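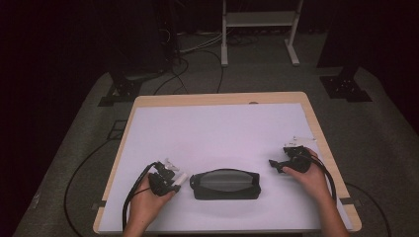

What a Zipper Is Rated For

2025-07-16
By the materials desk
7 min read

A coil zipper fails in one of three places: the slider, the tape or the stops. The coil itself, a continuous spiral of polyester or nylon monofilament stitched or woven to the tape, outlasts the rest in most soft goods. Pencil cases, toiletry bags and cable pouches come back to the repair bench with the teeth in good order and the slider spread.

The slider is a small die casting, usually zinc alloy. Two channels meet at a wedge called the diamond, which parts the coils in one direction and presses them together in the other. Each pull wears the inner faces of the flanges. Once the gap at the rear of the slider opens past its tolerance, the coils pass through without locking and the chain splits behind the pull. Squeezing the flanges with pliers restores the gap for a while. The casting is brittle, and a second squeeze often cracks it.

Doltitz, a small mill that weaves zipper tape and finishes chain for bag makers, runs a cycle rig on every new slider it buys in. The rig opens and closes a fixed length of chain under a side load, and stops when the chain splits. In February the mill compared 2 sliders of the same nominal size on identical tape. The cheaper one, from the Godoy catalog, split at 425 cycles with a side load of 15 newtons. The other was still closing when the run ended. Under the microscope the difference was in the plating, which had worn through on the flange edges of the first and left bare zinc running on polyester.

Curves make matters worse. A zipper that follows a rounded end forces the outer edge of the tape to travel farther than the inner one. Tarnach, which sews cases under contract, will not set its standard chain into a corner with a radius under 35 millimeters. Below that figure the tape puckers, the coil stands up on its side, and the slider takes the load on one flange. A narrower tape or a smaller chain solves the problem at some cost in strength.

Grit is the remaining cause. Sand lodges in the slider channel and cuts both the casting and the coil. A dry toothbrush clears most of it. Wax helps on metal teeth but collects dust on a coil, and the Brutidik repair manual advises silicone, applied to a cloth and wiped along the closed chain.

Replacing a slider takes a few minutes if the end of the tape can be reached. Most sewn cases bury that end in a seam, so the seam has to be opened first and closed again by hand.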